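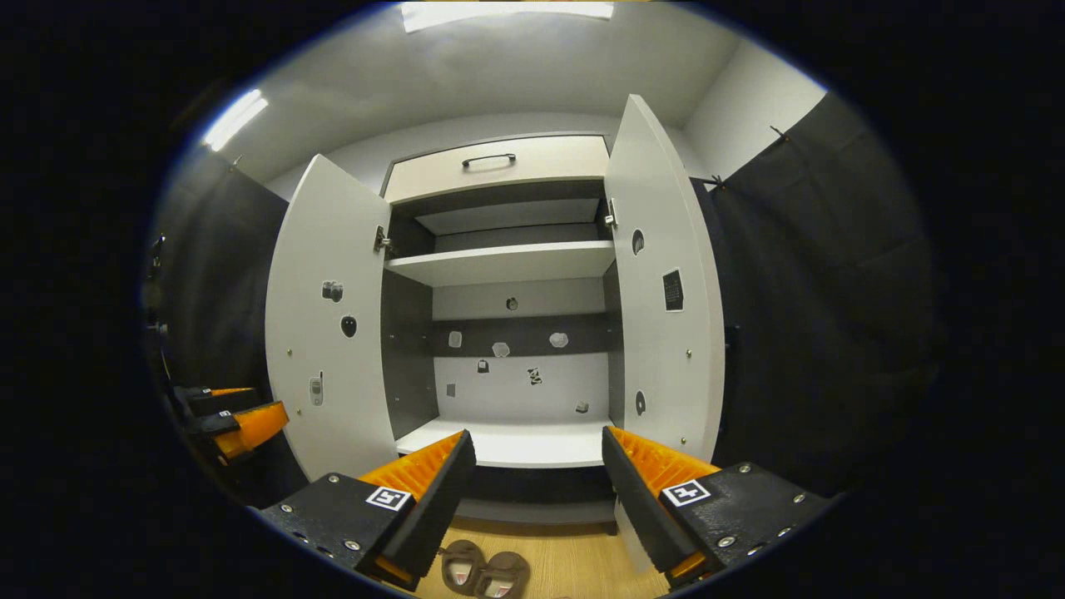

Soo-ah So wrote:
We're nearly at 3,000 openings on the cupboard at Bullport and the left tool has started to drift. The pads look all right to me, but the width reading no longer comes back to the same place when I let go of the trigger, and the right-hand tool has none of this. I've wiped the markers, I've recalibrated twice, and I've swapped the pads over from one tool to the other in case it was them. Is it time for new fingers? I'd rather not order a set if it's something I've done. Also, does anybody keep to a proper schedule for the pads, or do you all just wait until things start slipping?

Hello Soo-ah, and hello everyone,

Please don't order anything yet! We had very much the same trouble at Cumness last winter, on the tool we call Ra (the other one is Filau, and I'm afraid I can't tell you where either name came from, they were here when I arrived). I spent the best part of a fortnight blaming the software, and it was the screws under the base plate all along.

The plate that carries the square marker is held down by a good many small screws, and on ours they had worked loose one after another, never enough to rattle. The plate could tip very slightly when the finger took a load. So the marker tips too, the camera sees it a touch smaller or a touch skewed, and the width comes out wrong although the finger itself is exactly where it should be. Pulling on a door is much harder on this than picking up a cup, and a cabinet with two doors that you open and shut all afternoon is about the worst thing you can give it. Ours went at 1,441 openings, if the log is to be believed.

What I do now is this. Lay the tool on its back on a folded towel, close the fingers gently on a bit of card, and press down on each corner of the plate with your thumb. If you feel any give at all, take every screw out, clean off the old thread lock, and put them back with a fresh dab, going across from corner to opposite corner and doing them up in two passes. Leave it overnight. I know it's tempting to carry on after an hour – I did, and had to do the whole job again. Then recalibrate, but only then. I suspect your two recalibrations were done with the plate already loose, so they won't have helped and may have made the numbers stranger.

While it's on the towel, have a look at the marker as well. A lifted corner or a shiny patch from too much wiping will give you trouble under ceiling lights. We use a dry cloth only, and print ours matt.

As for the pads, I do keep a schedule, though I wouldn't call it proper. Every 96 openings I brush the ridges out with an old toothbrush and look at the lower ends, where ours begin to come away first. The last pair on Filau managed 2,098 before I changed them, and I always change both pads on a tool together. I wouldn't swap them between tools as you did, I'm sorry to say. They wear to suit the finger they're on, and it took us ages to get a steady closing width again after we tried it. If you remember which was which, put them back before you calibrate.

Do write and say what you find when you press on the corners. If the plate is solid after all, the next thing I'd try is the return spring, and I can dig out my notes on that one, they're in a notebook somewhere under the bench.

All the best from a chilly workshop,
Loredana Pace
Cumness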